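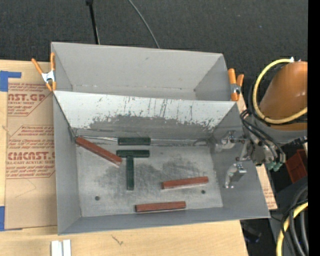
Section 4: Setting up the sorting table

These steps cover the Prometa parts sorting table as supplied to school workshops and community tool rooms. Finish Section 3 (unpacking and leveling the legs) before you start. Two people are needed for steps 2 and 3.

What you need

A Phillips screwdriver, a 10 mm wrench, the hardware bag marked Kuo, and the label sheet from the document pouch. The bag holds the bolts, washers and rubber feet for the bin rail. Spare bolts are taped inside the lid of the carton.

4.1 Fitting the rail

1. Clear the tabletop and wipe it with a dry cloth.
2. Lay the rail along the back edge with the slotted side up. The slots should line up with the pre-drilled holes in the top.
3. Hold the rail in place and drop a bolt through each end. Fit a washer and nut from below and turn them finger tight.
4. Fit the remaining bolts, working from the ends toward the middle.
5. Tighten all bolts with the wrench. Stop when the washer no longer turns.

CAUTION: Do not use a power driver on the rail bolts. Overtightening crushes the tabletop around the holes, and the rail will work loose under load.

4.2 Placing the bins

1. Check each bin for sharp edges before handling it. File down any burrs and brush away the filings.
2. Press a rubber foot onto each corner of the underside. Bins from older Prometa sets may be used on this table, but they need the thicker feet (part 308, ordered separately).
3. Set the heaviest bin nearest to the center leg.
4. Hook the remaining bins onto the rail, starting from the left. Each hook should drop fully into its slot.
5. Push down on the front lip of each bin. If it rocks, lift it off and seat the hook again.

NOTE: A bin with holes in the floor will not hold small screws or washers. Use it for larger pieces, or put in a liner cut from heavy card.

CAUTION: The load limit is 40 pounds per bin. Do not stack filled bins on top of one another.

4.3 Labels

Write the labels before peeling them off the sheet. A soft pencil lasts longer than ballpoint on this material. Stick each label to the rail in front of its bin and leave the bin itself bare, so that bins can be taken away for washing. If your workshop uses the Ellia color code, put the color dot to the left of the name.

Group items by the job they are used for. Sorting strictly by size looks tidy for a week or two, then people start putting things back wherever there is room. Keep one bin at the right-hand end unlabeled for pieces waiting to be sorted, and empty it at the end of each working day.

4.4 Care

Wipe metal bins with a damp cloth and dry them right away. Scratches and worn paint do not affect use. Bare spots may rust in a damp room, and a thin coat of paste wax will slow this down. Do not use wax in bins that hold items to be glued or painted.

Check the rail bolts once a month for the first four months, then every March. If a bolt will not stay tight, replace the washer first. If the hole in the tabletop has become oval, stop using that end of the rail and order the repair plate from the Multville parts counter.

Continue with Section 5, Fitting the lamp arm.

Print this section | E-mail this section
2 comments | 4 shares

Prometa Workshop Furniture, Multville. Contact us | Copyright Prometa. Page revised 2022-05-03 | Back to top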